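Open day at the Stulgate repair and reuse hall

Report from my visit, September 4, 2026

My neighbour told me in April that the old carpet works in Stulgate had become a place where household things are repaired and sold again. I wanted to see it since then, but the hall is closed to visitors for most of the year. So when I read that there would be an open day, I took the early bus and arrived before the gates were open. There was already a queue, and many people in it had a bag or a box with them. One man carried a standing lamp on his shoulder like a fishing rod.

Getting there

The bus number 59 stops at the end of Vass Lane, and from there you walk along the canal. The path is flat, but there are no signs until you are almost at the building. I would advise to print a map, as my telephone did not find any network by the water. Parking is possible in the yard, although on the open day it was full very soon.

Entrance was free. At the door I received a paper plan of the hall and a small green sticker, which I had to wear on my coat. The guided tours were limited to a small group, and you had to write your name on a list at the desk. I got a place on the second tour. Until then I walked by myself through the selling area.

The selling area

I did not expect it to be so large. The furniture stands in the front part, where the carpets were once rolled, and the floor is still marked with long painted lines from that time. Everything has a paper label with the price and with a short note of what was repaired. I like this idea very much. On one kitchen chair it was written "back leg glued, one screw new, seat as it was". You know then what you buy.

The prices were reasonable, in my opinion. Chairs were cheap, tables were a little more expensive than I had hoped. The crockery is sold by weight, and people were standing with plates in both hands, trying to decide. I bought two soup bowls and a wooden spoon rest.

Our guide was Szabolcs Hajdu, who has worked in the hall since it opened. He spoke quietly, and in the big rooms it was sometimes difficult to hear him, but he answered each question with patience. He began at the loading door, where the donated things arrive. In the last year the hall received 1,242 deliveries, he told us, and a delivery can be one toaster or the whole contents of a flat.

The sorting is done on the same day. What is broken beyond help goes to a container outside. What is good goes directly to the shop. The rest goes to the workshops, each thing with a card that travels with it until the end. The cards are yellow for electrical things and white for all others. I asked what happens when a card is lost. Then the thing is examined again from the beginning, he said, and it happens more often than he would like.

The electrical workshop

This room is upstairs, and the stairs are steep. It has high windows to the north side, so the light is even and pleasant. Small appliances are the main work here: kettles, irons, hairdryers, radios. An older lady in our group had worked in a radio factory and she corrected the guide once, very politely, about the name of a part.

Computers come also, mostly from offices which change all their machines at the same time. The data is erased first, and a signed paper is sent to the office. After that the memory and the drives are checked, the fans are cleaned, and the cases which have only scratches are sold at a lower price. A complete desktop computer costs less in the shop than I paid for my last keyboard.
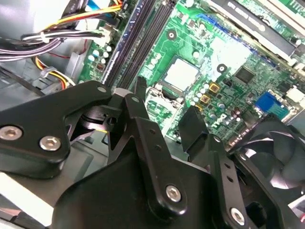 The textile room

After the stairs we went to the part of the building which I enjoyed most. The textile room has a very long cutting table that was left by the carpet works, because it could not be taken out through the door. Curtains are shortened on it and bed linen is mended. Clothes with small damage go to a basket for the sewing course, where beginners can practise on them.

The sewing machines are all of the make Carau, which I did not know before. They are heavy and quite loud, and it was explained to us that they came from a school that was closing. One of them was threaded for the visitors to try. I sewed a line of perhaps the length of my hand, and it was not straight. A girl after me did it much better and was given the piece of cloth to keep.

The room also has a wall of buttons in glass jars, sorted by colour. You may fill a paper bag for 2 pounds. I saw several visitors spend more time at these jars than at the whole rest of the tour, and I must admit that I went back to them later.

The wood workshop and the paint store

Behind the textile room there is a corridor, and then the smell changes to glue and sawdust. Chairs are the most frequent patients. The joints are taken apart, cleaned, glued and pressed overnight. We could see a row of chairs held in clamps, with the hour of gluing written in chalk on the floor in front of each one.

The paint store takes half-full tins from households. The tins of the same type and similar colour are mixed together in a large drum and sold under the name Imix. So the colour is different each time, and if you need more of it next month, you will not get it. On the day of my visit it was a grey with a little blue. I think it would be good for a garden shed.

In this part I had one complaint. The corridor is narrow and both tour groups met there, one going in and one coming out. We had to stand against the wall for several minutes. A different hour for each group would solve this.
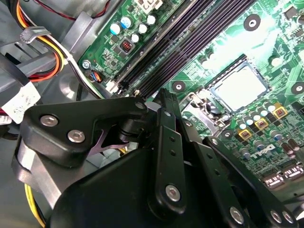
At midday the tour ended in the canteen, which is on the ground floor with a door to the canal. There was lentil soup, bread and a plum cake. The soup was finished before everybody had eaten, but more bread was brought and nobody complained. I sat with a couple who had come from the coast to look for a wardrobe. They found one, and then they discovered that delivery is only made inside the town, so they were measuring their car with a piece of string.

The talk in the afternoon

There was a talk about the future of the building. The roof over the furniture area has to be replaced before the hall can be heated properly. The hall is collecting money for this with small certificates, and 500 of them were printed. I bought one for my sister, who has a birthday soon and already owns everything.

It was also said that the hall would like to open for visitors more often. Some people in the audience asked for evening hours, others for a repair table where you can bring your own thing and do the work yourself under guidance. The answer was friendly but not definite.

Practical notes

Bring bags, as the shop has none. Wear flat shoes for the stairs. There is a lift at the back, but you must ask for it at the desk. Cards are accepted in the shop and only coins at the canteen. Dogs may come into the yard and the canteen, but they may not go on the tour.

The bus back was late and I waited at Vass Lane with my bowls, my spoon rest and two bags of buttons.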